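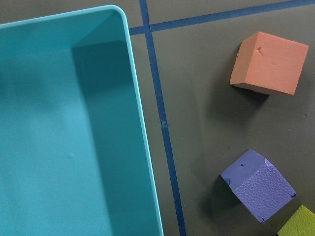 Foam cubes and a teal bin on a taped work surface, seen from the wrist camera.

Esperanza Kincaid holds a controller in each hand and keeps her elbows close to her ribs. She has been at it since eight in the morning. Her task today is to put foam cubes in a bin by driving a robot arm, one cube at a time, and then to do it again.

She works for Zorberg, a small company on the second floor of a former printing plant. Zorberg collects demonstrations. Customers send a task, the operators perform it through the arm, and the recordings go back to the customer, who uses them to train the software that will run the arm later.

The cube job came in June from Jadano, which makes sorting equipment for warehouses. It asked for 792 good demonstrations. By the time I visited, the crew had 222.

"People hear that number and think we're slow," Kincaid says. "Then they sit down and try it."

I sat down and tried it. The controller sends the motion of your hand to the arm, with a short delay. Your wrist turns and the arm's wrist turns a moment later. I went for a cube, came in too steep and pushed it over the tape. On my second try I squeezed too early and closed on air. It took me 17 minutes to get one cube into the bin, and the recording was thrown out because I had paused too often.

Pauses are a problem. So is going back to fix a grip, at least on this job. A model trained on the recordings will copy what it is shown, and if the operator stops to think above each cube, the robot may learn to stop there too. Kincaid's cleanest runs look almost lazy. She moves in at one speed, closes, lifts, crosses to the bin and lets go.

Blue tape divides the work surface into a grid. Before each run the operator checks a sheet that says which part of the grid each cube goes in. The angle is left up to the operator, and the crew is told to vary it. When every cube sits square to the tape, the arm learns square cubes and has trouble with anything else.
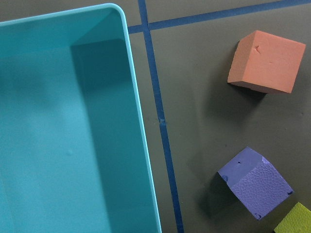
Bethel Gudeta wrote the sheets. She runs the data side at Zorberg and came from a hospital lab, where she kept sample records. Her desk is ten feet from the arm, and she can call up any run on her screen within a few seconds of it ending. She looks at the wrist view first. From there she can tell how the operator lined up on a cube, which is hard to judge from across the room.

"I watch the start and the grab," Gudeta says. "If the start doesn't match the sheet, I don't need to see the rest."

She rejects more runs than the operators would like. One reason is lighting. The overhead lights throw a shadow beside each cube, and if someone leans over the surface during a run the shadows change. Jadano wants some of that variety, but it wants it labeled, so a run where a sleeve darkened the surface by accident gets marked and set aside.

The other way to teach an arm is to take hold of it and push it through the motion. Zorberg did that for its first customer, a bakery supplier called Başaran, and still has the older arm in a corner. Kincaid learned on it. She liked feeling the weight of the thing, but her hands ended up in many of the recordings, and her shoulders hurt by lunch. Most customers now ask for remote control.

Operators work in blocks of 45 minutes and then switch to checking runs. Zorberg tried longer blocks last year and dropped them after the reject rate climbed. There are 6 operators on the crew. Two used to drive forklifts, and one still teaches piano on the side. Gudeta says she can tell them apart from the recordings alone. One always comes in from the left. Another waits a beat before letting go.

That worries her a little, and she mixes the shifts so no single style takes over a set. Kincaid has been asked to take the far side of the grid this week, where she has the fewest runs. She doesn't care for it. The reach is longer and the bin is on the wrong side for her wrist.

The next job is for Pisitz, and it involves folded towels. Nobody on the crew has driven the arm on cloth before. Kincaid has brought a stack of dish towels from home to practice with, and she keeps them on the shelf under the controllers until the cubes are done.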